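Where Does Your Lunch Go When You're Done?

I love lunch. I love it so much that I never used to think about the part that comes after, when everybody is full and the table is a mess. Then one day in June I got curious. What is all that stuff, and where should it go?

First, a big word — sorting. Sorting just means putting things that are alike together. You do it with socks. You can do it with lunch, too! 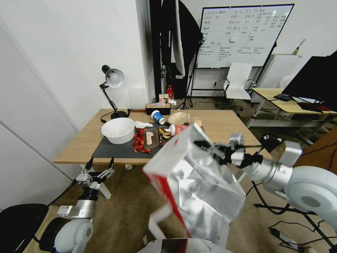
Red shells on the mat, and a big white bowl with nothing in it.

Let's start with the food bits. Shells, peels, crusts and the bite you couldn't finish all came from something that was once alive. Tiny creatures in the soil can eat them up and turn them into compost, a dark crumbly stuff that plants go wild for. In my bin at home a banana peel takes roughly 9 weeks to vanish. Shells are much tougher, so they need a lot longer. (Ask a grown-up what your town takes. Mine, Stiltbridge, has a green bin just for scraps.)

Next come the things that held the food and drinks.

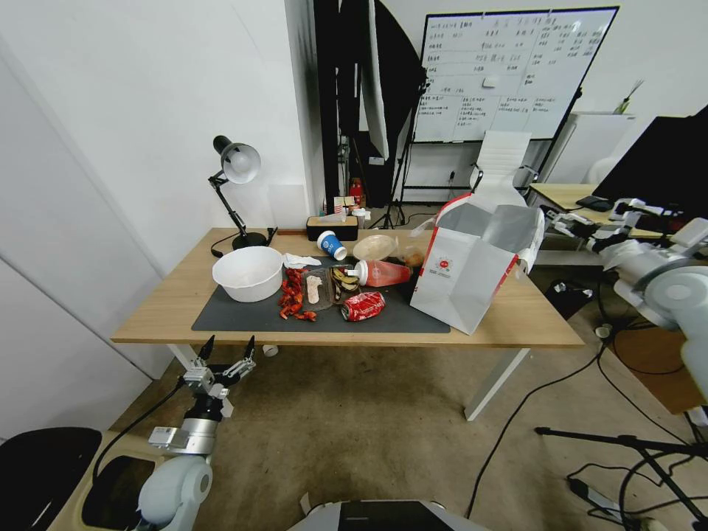 A can, a bottle, a paper cup and a paper bag: how many piles would you make?

Cans are made of metal, and metal can be melted and used again and again. I think that's the best trick in the whole trash world! Bottles often go in recycling too, but pour out the last drops first. Paper is fussier. A clean bag is usually fine, while a greasy napkin isn't, so I put mine in with the scraps if the rules allow it.

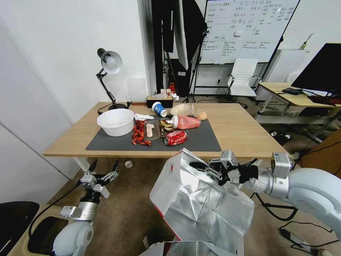
Beca Owen wrote in to tell me that her class does the scraps first, then the cans, and wipes the table last of all, and that sticky juice is still the hardest part. I believe it! Warm water and a bit of dish soap work for me. Let it sit for three minutes, then wipe.

Now go look at your own table after lunch and see how many piles you get.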